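Tomato seedlings leggy and pale, is it too late to save them?
Posted in Vegetables and Herbs
Asked by arkdale_grower

I started tomatoes and peppers indoors this year for the first time, using seed from the garden center in Arkdale. They came up fine, but the tomatoes have gone tall and thin. Most are the height of my hand with a stem like a piece of string, and they lean toward the window. There are two small true leaves on each one and the seed leaves at the bottom are going yellow. The peppers are shorter and look all right so far.

They are in a plastic tray with cells, the kind with a clear lid. I used a bagged seed starting mix and have not fed them. The window faces east and gets sun until a little before noon. I water when the top looks dry, which works out to every day or close to it. The room is warm because the heat register is under that window.

Our last frost is usually in the middle of May, so I still have a few weeks before anything can go outside. Should I throw the tomatoes out and start over, or can they be saved? And if I start over, is there enough time? I would like to avoid buying a lot of equipment. I already spent more than I meant to on the trays.

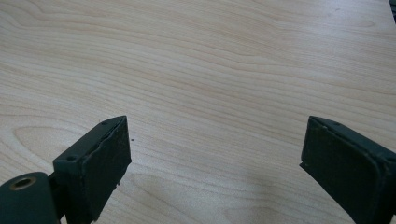

One other thing. My neighbor said to brush the tops with my hand every day to make them stronger. I have been doing it for a week and can't see a difference. I don't want to keep on if it is doing harm.

Sebastião Queiroz

Keep them. Tomatoes are the one seedling that forgives this, as they grow roots from any part of the stem that is buried. I would not say the same for your peppers, so treat the two separately.

What you have is a light problem made worse by heat. An east window gives a few good hours and then the plants sit in a warm, dim room for the rest of the day, and they stretch to look for more. Moving them away from the register will slow that down by itself. A cooler room is fine for tomatoes once they are up. Mine spend the night in an unheated porch that stays above 50 degrees and they are stocky little plants by the time they go out.

For light, a plain shop light from the hardware store is enough. You don't need one sold for plants. Hang it so the tubes are a couple of inches over the leaves and raise it as they grow. Leave it on 14 to 16 hours a day and turn it off at night. If you put it up at ceiling height it does very little.

Then repot. Use a deeper container, a yogurt tub with holes in the bottom will do, and set each tomato in so the mix comes up to just below the first true leaves. Pinch off the yellow seed leaves first. Handle the plant by a leaf, never by the stem. If the stem is too long to go in straight, lay it in at a slant and bend it up gently. Water once and leave them out of strong sun for a day or two.

Peppers should be moved at the same depth they are growing now, or only slightly deeper.

On feeding, most seed starting mixes have little or no food in them, and with two true leaves yours are ready for some. Use a liquid fertilizer at half the strength on the label, once a week. The yellow seed leaves may be partly that and partly the watering. Every day is too often for most trays. Pick the tray up and feel the weight - if it is heavy, leave it alone until tomorrow. Watering from below is better if the tray lets you do it.

The lid should have come off as soon as they sprouted. If it is still on, take it off today.

The brushing does no harm if you are gentle. It works slowly and it won't make up for poor light. A small fan on low does the same job and also keeps mold off the surface of the mix.

clerico43

I would just start over. Seeds are cheap and tomatoes grow fast. I tried to rescue a batch once and they were always behind the ones I sowed later. If you sow now they will be a good size by the end of May, and it doesn't hurt to put tomatoes out a bit late anyway, the soil is warmer.

Don't restart the peppers though, they are too slow.

Pacheco

I agree with Sebastião about burying them. You could also do both - pot up the best ones and sow a few more in the empty cells as insurance. That costs you nothing if you have seed left in the packet.

I will add something about hardening off, as this is where I lost mine the first year. When the weather is warm enough, don't take them from the house straight to the garden. Put them outside in the shade for an hour the first day, out of the wind, and bring them back in. Add an hour or two each day and let them have some morning sun after the third or fourth day. It takes a week to ten days. Plants that were leggy to begin with snap easily in wind, so put a thin stick next to each one when you plant it and tie it loosely.

When they do go in the ground, bury the stem again. Take off the lower leaves and plant them deep, or dig a short trench and lay the stem along it if your soil is cold or heavy. Mine is clay and the trench works better there.

If you find the leaves turn white or papery in patches after the first time outdoors, that is sunburn. Move them back to shade. The damaged leaves don't recover but the new ones will be fine.

arkdale_grower

Thank you all. The lid was still on, so that is off now, and I moved the tray to the back bedroom where it is cooler. I have a shop light in the garage I can use. I will pot up the best of the tomatoes tonight and sow a few new ones too. What size container should the peppers go into, or can they stay in the cells until May?

Sebastião Queiroz

They can stay until you see roots at the drainage holes. After that a 3 or 4 inch pot is plenty.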